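FOR IMMEDIATE RELEASE
Jesbridge, 03/03/2018

Esham compares finger wraps for kitchen grippers, and I got to run the trials

Hi from the Nidatano bench! We've finished our first comparison of finger coverings for two-finger grippers, and I'm thrilled to share it. We logged 2,333 grasps in a regular home kitchen, with 3 coverings — bare pads, molded sleeves and wrapped fingers.

Fridge drawers were my favorite part (and my biggest headache). Clear fronts are tough for a camera to judge, so we gave them 543 of those grasps.

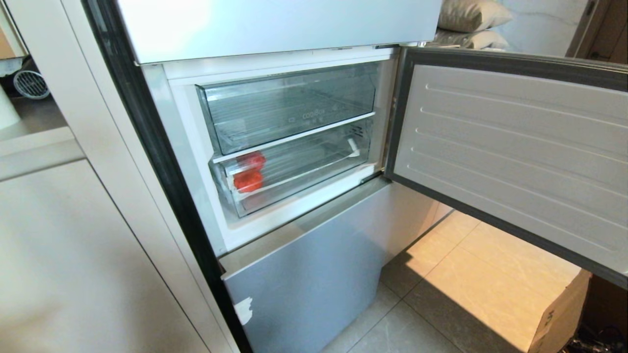 The middle compartment with its two clear drawers, red produce in the lower one.

Flat cabinet fronts came next, 914 tries in all. With no handle to aim for, you're working off a thin seam, and the wrist camera matters a lot more than I'd figured. I liked the wrapped fingers best here, even though they look pretty scruffy up close!

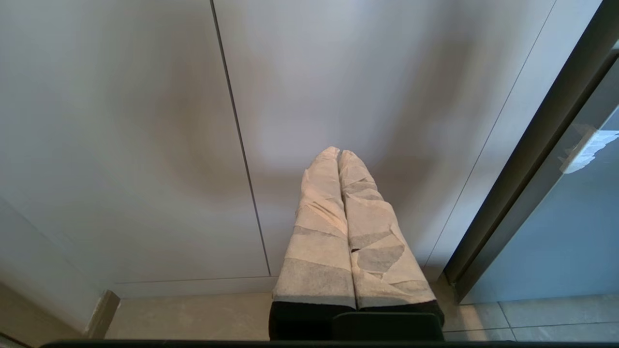

What's next

We'll rerun everything on the Mathias controller and post the results in November. Want the grasp logs? Write to the Esham press desk and I'll send them over.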